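손에 쥐는 그리퍼를 집에서 만든 지 3주째다. 작업실이라고 부르는 곳은 침대 옆이고, 부품 상자는 택배 상자다. 프로젝트 이름은 Plideck. 이름만 들으면 투자라도 받은 것 같다.

손잡이와 링크는 두 번 다시 뽑았다. 첫 번째 판은 핀 구멍이 빡빡해서 악력기에 가까웠고, 두 번째 판은 헐거워서 혼자 인사를 했다. 지금 것은 파란 고무 패드까지 붙였더니 제법 물건을 잡는다. 연습용 물건은 집에 굴러다니는 것들로 골랐다. 비타민 E 통, 장난감 차, 뭐 그런 것들. 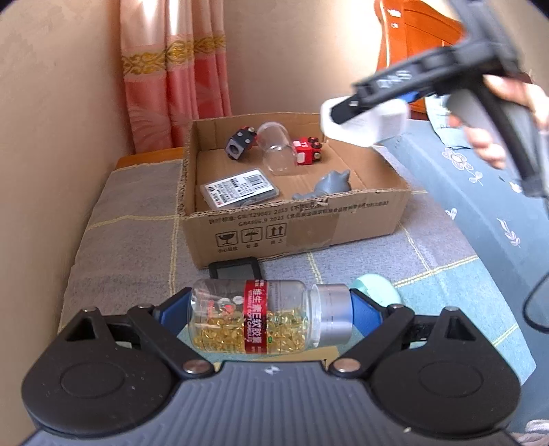 둥글고 매끈한 물건은 옆으로 눕혀서 양 끝을 무는 편이 낫다. 몸통을 잡으려고 들면 패드가 미끄러지고, 세게 쥐면 링크가 먼저 앓는 소리를 낸다. 패드는 Weltus에서 3,000원에 샀는데 이번 부품 중에 제일 믿음직하다. 내 설계가 제일 못 미덥다는 얘기이기도 하다.

양손으로 하면 더 재미있다. 문제는 양손이 서로 상자 앞에서 길을 비켜 주지 않는다는 것. 내 오른손과 왼손이 이렇게 사이가 나쁜 줄 몰랐다.

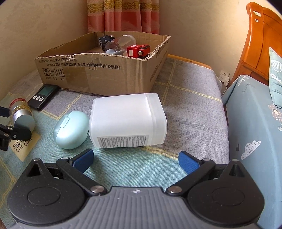 다음 판에서는 손가락 끝을 조금 더 안쪽으로 기울여 볼 생각이다. 납작한 케이스는 바닥에 붙어 버리면 집을 틈이 없어서, 지금 각도로는 밀고만 다니게 된다. 나사도 2mm 짧은 걸로 바꿔야 하는데 주문은 아직 안 했다. 장바구니에는 넣어 뒀다. 11월 안에는 결제할 것이다.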